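Chapter 5

Looking After a Two-Arm Bench Cell

Most of what is written about maintaining small robot arms is written by people who sell them. The manual that comes with a pair of bench arms will tell you the joints are sealed, the calibration is stable and the grippers need only a wipe. Read it by all means. Then put it on the shelf and start a logbook, and by the end of the first month you'll have a fair idea which of those claims to believe.

This chapter follows one cell, the liquid-handling bench at Lavdale, from bolting down to its first proper repair. It has two arms facing each other across a white table, a gripper on each, and a small camera on the left wrist. The work is moving coloured water between beakers with a syringe. As jobs go it sounds trivial, and that's the reason it was chosen. A syringe punishes sloppy setup faster than almost anything else you can put in a gripper. A block set down two millimetres out is still a block set down. A nozzle two millimetres out may be on the rim of the beaker, and then you're mopping.

5.1 What the setup sheet leaves out

The original setup sheet was prepared by Jad Semaan and ran to a single page. It gave the base positions, the home pose and the gripper force, and it said nothing at all about cables. Readers who have commissioned larger cells may find that hard to credit, but it is common at bench scale, where the arms are light and everyone assumes the wiring will look after itself.

It won't. A cable draped over a moving link is a spring, and a badly behaved one. It pulls a little in one pose, goes slack in the next, and over a few hundred cycles it works its connector loose. The fault that follows is nearly always blamed on the software. Before you accept that diagnosis, drive the arm slowly through its full reach with one hand near the stop button and your eyes on the cable. Look for the pose where the loop goes tight. Write that pose down.

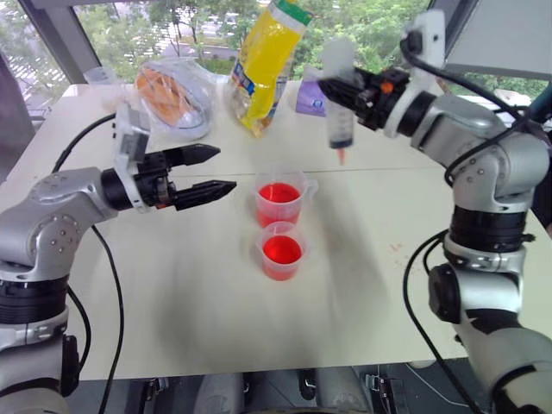
The second omission was the wrist camera. Its mount is plastic, and plastic creeps under a tightened screw. Semaan's view was that calibration should be repeated whenever the mount was disturbed. Rafail Lazaridis, who took over the bench in June, thought this optimistic and asked how anyone would know. He put a pencil line across the joint between mount and wrist, and checked it at the start of every session. It's a crude method and I have yet to see a better one at the price. If the two halves of the line no longer meet, you recalibrate. If they do meet, you have learned only that the mount hasn't slipped sideways - tilt is another matter, and we come back to it in section 5.4.

5.2 Fingers and grip

Vendors like to quote gripping force. For a plastic syringe the figure is close to useless. What you need to know is whether the barrel stays upright when the plunger is loaded, and no data sheet will tell you that. Clamp the syringe, push down on the plunger by hand, and watch the nozzle. If it swings, the finger pads are worn, dirty or badly seated, in that order of likelihood.

Clean the pads before you replace them. The Lavdale log records 8 pad changes over 1842 cycles, and Lazaridis, going back through the entries, could find a good reason for only some of them. The rest were done on suspicion. Changing a part on suspicion feels like maintenance, but it destroys the evidence, and you start again with a new pad and the same fault.

5.3 Spills

Coloured water dries to a film that is mildly sticky and easy to ignore. Wipe the table between runs, and wipe the underside of the gripper too, where drips collect and nobody thinks to look. Keep liquid well clear of the base and anything mounted below the tabletop. A sealed joint is a claim about a new joint. Treat it with less respect each year.

Before reading on, draft a start-of-session check for a bench you know. Keep it to what a tired person will really do at eight in the morning. The first Lavdale checklist had 47 items, and the log suggests it was completed in full once.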